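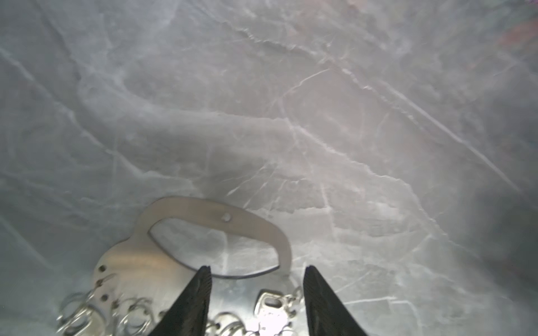 Ngan-ling Huang asked last month why the gripper comparison kept using boxes and pegs, when most of the dropped parts reported to the Closent bench are small, shiny or able to change shape under their own weight. The test set was changed on that advice. It now includes a metal handcuff with its chain and key, silver rings, and a translucent strap set with rhinestones.

The first pass compared two finger types on the same pair of arms: the tapered ribbed finger now fitted, and the flat padded finger from Buven. Each type was given 50 attempts per item. An attempt counted as good if the item left the table and stayed between the fingertips for 10 seconds. Rings handed from one arm to the other were scored on a separate sheet, with the release of the giving gripper taken as the end of the attempt. Closing force was left at the default on both arms.

On rings, the tapered finger did better at first contact. The narrow tip can be placed beside a single ring without pushing its neighbors. Transfers were harder to score. When both grippers hold thin metal at once, a small position error in either arm loads the ring sideways, and the motor current rises before any motion shows on camera. The limit on the receiving arm was lowered twice.

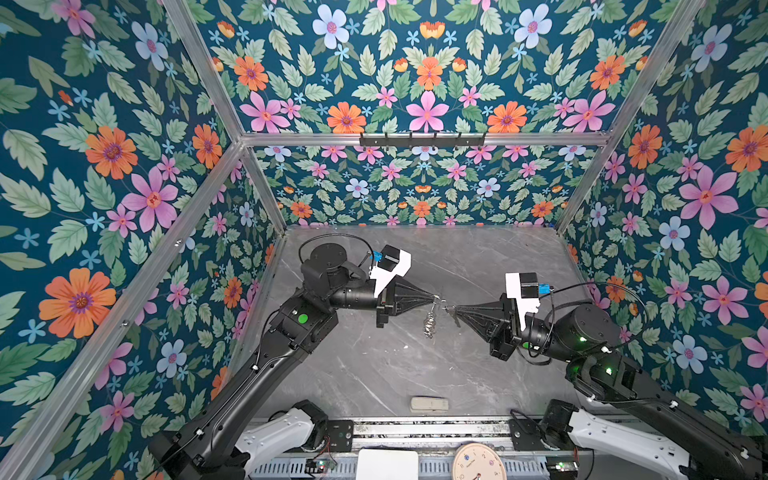
Wrist camera against fixed camera

The fixed camera covers both arms and most of the table, so it was used for timing and for the rough approach. It gives little help in the last few millimeters, where the fingers hide the item. The wrist camera sits above the gripper and keeps the tips in view, but bright metal washes out at close range. Exposure was locked for the second pass, using the Trivisis driver. Auto exposure had been changing level each time a finger crossed a reflection.

The strap raised a different problem. Its peach-colored body lets light through and the stones return points of glare, so the outline found by the software followed the stones and ignored the strap. 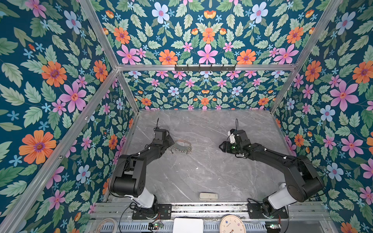

Grasp points were therefore set by hand for that item, and its results should not be compared directly with the others. Lok-yiu Yu is labeling the 297 wrist images kept from the first pass. The 28 in which glare covers a fingertip will be held back as a check set.

Finger wear is being logged as well. Metal marks the black surface quickly, and light scratches can be seen on a finger well before the ribs lose any grip.

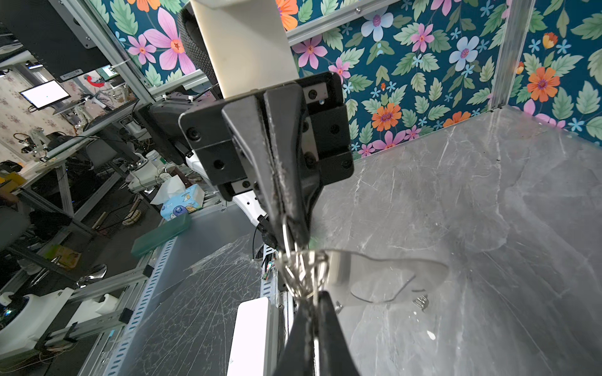 Replacement is set by slip rate and not by appearance. The Kong controller will be tried on the left arm next, with the right arm unchanged, and results are expected in September. Item drawings and score sheets dated 08/08/2026 replace all earlier copies.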